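Clollemard Home Handling Set -- data card and collection rules

Maintained under the Skedach project. Card last revised 15 Sep 2026.

Scope

The set holds 2143 recordings of two-handed sorting and packing, made with hand-held grippers in ordinary rooms. This card states the rules a recording has to meet before release. It does not cover the Trerow kitchen recordings, which follow their own card.

Setup rules

1. Use household objects as they come. Do not buy matching sets for a session.
2. A container has to be open at the top and low enough for both fingers to reach the bottom.
3. Soft surfaces are allowed. Cloth may be creased, but it must not cover the container.
4. Cables stay in the object pool, tied or untied. Log which.
5. Leave background items where they are, pictures and mugs included. Remove anything with a name, address or account number on it.

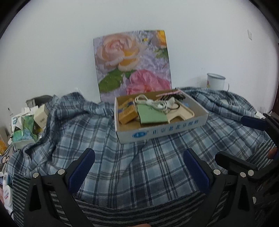 Can a recording be kept if the operator's hand comes into view?
Hands and fingertips are acceptable at any point in a recording. Faces are not, and a recording that shows one is withdrawn whole -- we do not blur and keep.

Operator rules

Operators hold the gripper by the grip only and keep fingers clear of the linkages. Start with the fingers open. Close on the object, lift, move, release, and open fully before the next reach. If an object is dropped, carry on; the drop is labeled later. Sessions stop after 26 minutes, with a break of at least 8 before the next one.

Pads are checked before each session and replaced when the texture has worn smooth. Lenses are wiped with a dry cloth. Do not change the mounting angle between sessions in the same room.
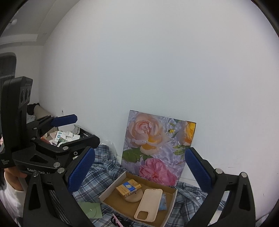 Adalberto Furtado

Labels and review

Each recording gets one task label and a list of objects. Use the general word when the exact one is in doubt: "box" or "packet" is enough. Brand names are not entered. Two reviewers label separately, and a third settles differences. Nearly 689 recordings went to a third reviewer in the first round, most of them over where a release begins. Version 2 of the guide sets that at the first visible opening of the fingers.

Known limits

Rooms are small and evenly lit. Transparent objects are scarce. Left-handed operators are underrepresented, and the Moen subset has none. The next round is planned for December and will not change the rules for existing files.

Corrections

Send the recording number and the rule number. Withdrawn recordings keep their numbers, and the numbers are not reused.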